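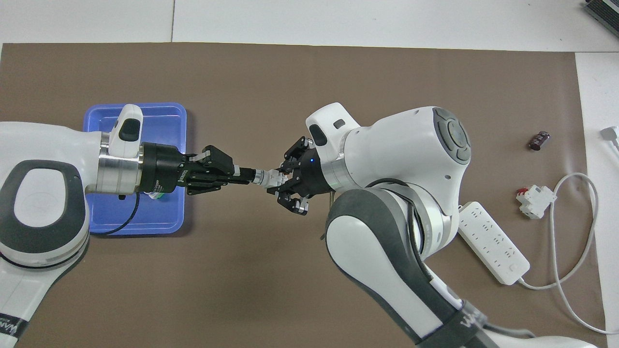
Werkden Stistitz工场五月开放日圆满结束 双臂装配演示吸引街坊与同行前来观看

（Stistitz讯）五月里一个天气格外好的星期五，Werkden位于Stistitz的工场敞开大门，迎来了今年的开放日。从上午九点半第一批客人走进前厅，到傍晚最后一组学生依依不舍地离开，全天共有452位来宾到场，其中有住在附近的街坊邻居，有从邻近城镇坐早班车赶来的职业学校师生，有同我们合作多年的供应商朋友，也有不少是看到镇上公告栏的告示以后，带着孩子顺路过来瞧瞧的家长。对于一家平时总是关起门来埋头干活的工场来说，能在一天之内见到这么多张面孔，我们由衷地感到高兴，也想借这篇新闻稿，向每一位抽空前来的朋友说一声谢谢。

今年开放日的主角，是Werkden双臂装配项目Joso。项目立项以来，团队一直在做一件听上去并不惊人的事情：让两条机械臂像人的左右手那样配合，处理桌面上的小型电气零件。熟悉这一行的朋友都知道，单臂抓取、搬运、码放，如今已经相当成熟，许多车间里都能见到；可是一旦要求一只手拿稳零件，另一只手拿着工具凑上去，两边的位置、角度和力道就得时时互相迁就，难度一下子高了许多。我们自己的工程师常说，这就好比两个人合穿一根针，谁都不能急，谁也不能走神。

演示区设在工场东侧的装配间。工作台是白色的，上面铺着一大块棕色垫子，两条白色机械臂从两边伸过来，在台子中间碰头。左边的手臂装的是平行夹爪，两根手指的指尖带有白色的小垫，夹着一件细长的黑色工具；右边的手臂装的是三指夹爪，手指张开，拢着一个短短的白色圆柱形零件，工具的尖端几乎就要挨到零件上。旁边的垫子上还放着插线板、带红色拨杆的小型断路器和一只暗红色的圆柱形电容，都是平常电工抽屉里翻得出来的东西。选用这些物件是项目组的坚持：与其为演示专门做一套好看的模型，不如就让大家看看机器面对日常零件时的样子。

全天的演示一共安排了24场，每场十来分钟，留出时间给大家提问。原先我们担心后面几场会冷清，还在前厅准备了茶水点心，想着客人若是坐下来歇脚，也好有个去处。结果整个下午，装配间门口的队伍一直排到了走廊拐角，茶水倒是添了好几回。为了让站在后排的小朋友也看得清楚，同事们临时搬来了两排矮凳，请个子高的客人往后让一让，大家都很配合，气氛十分融洽。

提问环节比预想的热闹得多。有位做了大半辈子配电柜的老师傅，一连看了三场，最后一场结束后还留下来，同工程师细细讨论工具应当从哪个角度靠近零件，又用自己的手比画给大家看。他讲的几处手上的窍门，例如先轻轻搭住、再慢慢找正，项目组当场就记在了本子上，打算在下一轮调试中试一试。职业学校的同学们则更关心编程和入行的事，问得很实在：要学什么，先从哪里学起，数学不好行不行。工程师们也答得很实在，建议大家先把基本的电工和钳工功夫练扎实，再去碰程序，因为机器要做的每一个动作，终究要有人先明白该怎么做。

也有来宾直截了当地问起，这样的机器会不会抢了工人的饭碗。这个问题我们不愿意绕开。Werkden在Stistitz现有员工51人，Joso项目从未以减少人手为目标。我们希望交给双臂系统的，主要是那些需要长时间低头、反复用力、做久了手腕和颈椎都吃不消的工序。至于判断一批零件能不能用、一张图纸合不合理、一件返修品毛病出在哪里，仍旧要靠有经验的同事。开放日当天在各个区域负责接待讲解的38位员工里，既有写程序的，也有在装配线上干活的，来宾听到的看法各有侧重，这正是我们乐意看到的。

除了双臂装配演示以外，工场当天还开放了零件仓库、检测室和培训教室。检测室里，来宾可以在同事的陪同下亲手测一测电容和断路器，感受一下每一件零件出门之前要过哪些关。培训教室则留给了年纪小一些的客人，孩子们用木夹子和长柄镊子玩“左右手搬运”的游戏，两个人一组，各出一只手，把小螺母从一个盒子搬到另一个盒子里去。不少家长起初站在旁边看，看着看着也挽起袖子坐了下来，这间教室里的笑声，隔着走廊都听得见。

我们还要特别感谢合作伙伴Fülöp公司。从前期的场地布置、线路检查，到当天的人流引导和安全看护，Fülöp的同事们出了许多力。演示期间，装配间设有隔离线和专人值守，每一场开始之前，都由值守人员向来宾说明站立的位置和注意事项，请大家把背包放在指定的架子上。这些准备工作做得细，来宾看得安心，我们讲解起来也从容得多。双方还利用中午的空当开了一个短会，谈了谈Joso项目下一阶段在夹具和治具方面的合作，彼此都很有信心，具体安排商定之后会另行公布。

Werkden公司在开放日的致辞中表示：“一家工场在一个地方待得久了，邻居们每天从门口经过，却未必知道里面在做些什么，这多少有些可惜。我们愿意把门打开，让大家进来看，看得懂的请多提意见，看不懂的请尽管发问。今天听到的许多问题，我们自己也还在琢磨，能够同这么多朋友一起琢磨，是一件很愉快的事。”

开放日虽然结束了，交流还会继续。应多所学校的要求，Werkden计划从秋季起接待小规模的团体参观，每次人数不会太多，以便每一位来宾都能靠近隔离线，把动作看清楚，也有足够的时间同工程师聊一聊。有意前来的学校和团体，可以在工作时间到Stistitz工场前厅登记，填写一张简单的表格，写明人数、大致的年龄和感兴趣的内容，我们会尽量照着大家的意愿来安排。当天没能排上队看演示的朋友，如果已经在前厅留下了联系方式，我们也会优先通知。

另外，当天有几位来宾把随身物品落在了培训教室和走廊里，包括两把雨伞、一条儿童围巾和一副老花镜，目前都由前厅保管，请失主方便时前来领取。

关于Werkden

Werkden是一家设在Stistitz的自动化工场，主要从事小型电气零件的装配、检测以及相关设备的研发。双臂装配项目Joso由公司内部的工程团队与装配班组共同承担。

媒体垂询及团体参观事宜，请与Werkden Stistitz工场前厅联系。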